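Nultura Reading Rooms
Progress report to the Rashidi Fund, August

Dear Gudrun Ostermann,

What a spring and summer it has been! When we last wrote, the lending library had one room, a borrowed desk and a card index that had seen better days. We now lend from 3 rooms, and the children's shelves in Esetti are so busy that we have had to change the way we put books back.

Lending
Members borrowed 1,282 books in the period, well past what we had hoped for. Picture books and cookbooks lead by a long way. Large-print novels came third, a real surprise to us, and we would like to move part of next season's book money over to them if you agree. The Swahili and German shelves are still thin. Kipchumba Urio is talking to two publishers and expects price lists soon.

Reading evenings
The Friday evenings at Zultetti have found their crowd. We started with short stories read aloud, and now people bring their own – letters, recipes, one very long poem about a ferry. We had planned to stop for the summer and the regulars would not hear of it, so we carried on.

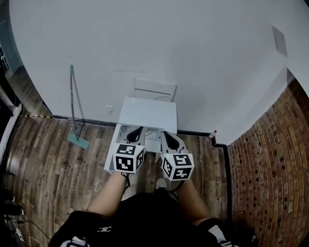
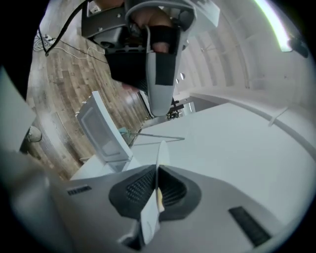 First picture: at the small white cabinet. Second picture: the gripper up close.

Catalog
The old cards are going into the new catalog, and this is the one part of the plan running behind. Many of the donated books had never been entered anywhere, and the older ones have no barcode, so each title has to be typed in by hand. The Esetti room is finished. Zultetti is halfway, and we expect to need 6 more weeks there.

Money
Spending is on plan apart from shelving, which cost less than the quote. We would like to put the difference toward 100 replacement library cards and a second book return box for Zultetti, where the current one fills up over the weekend.

Coming up
A school loan scheme starts next term, with boxes of books that change every month. We are really looking forward to it. Teachers have already sent us their wish lists – dinosaurs, mostly – and Kipchumba will forward the full order with the next budget sheet.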